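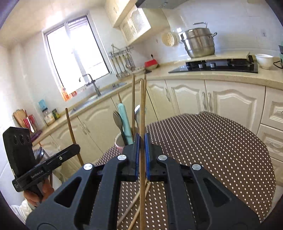 Wooden chopsticks and a pink and white cup.

From the Reading Group: Short Fiction Night

The winter short fiction night takes place on Tue 25 November in the upstairs room at Desmet. Doors open at seven and the first reader starts at half past. Entry is free for members. Guests pay at the door, cash only this time, as the card reader has gone back for repair.

We have four stories on the program, all by members, all under the usual word limit. Luuk Van der Linden opens with "The Aklow Ferry," the piece he began in the spring workshop. It follows a ferry pilot on his last week of work, and the woman who has taken the same crossing every morning without ever speaking to him. Those who heard the early draft will remember a long section about the engine room. Luuk has cut most of it and given the space to the passenger. The final crossing now takes place in fog, and the story ends before the boat reaches the dock.

Kobe Schouten reads second. "Plekach" is set in a mountain village where the post arrives twice a year, and a letter comes addressed to a man who has been dead for 14 years. The postmistress opens it. At 1,118 words it is the shortest story of the evening, and Kobe has asked that it be read without a break before or after the applause, so please hold drink orders until the interval.

After the interval we will hear the 2 stories chosen from the open call. Their titles will be on the sheet at the door. Both came in without names attached and we are keeping them that way until the reading is over. The authors have agreed to stay for questions.

The spring issue of Prinis will print all four. Proofs go out to the writers in January and corrections are due back within two weeks. The issue itself should be ready in March. Members get one copy each, and extra copies can be ordered from the desk at any meeting. If you moved this year, please give us your new address, since several copies of the last issue were returned.

Submissions for the next open call may be sent in as soon as the reading is done. The theme is "a meal with a stranger." Stories should be typed, double spaced, with the title on every page and your name on a separate sheet. Please send one story only. We do not take poems or chapters from novels for this call.

The room holds fewer people than the one downstairs, so come early if you want a seat near the front. Parking behind the building is open after six.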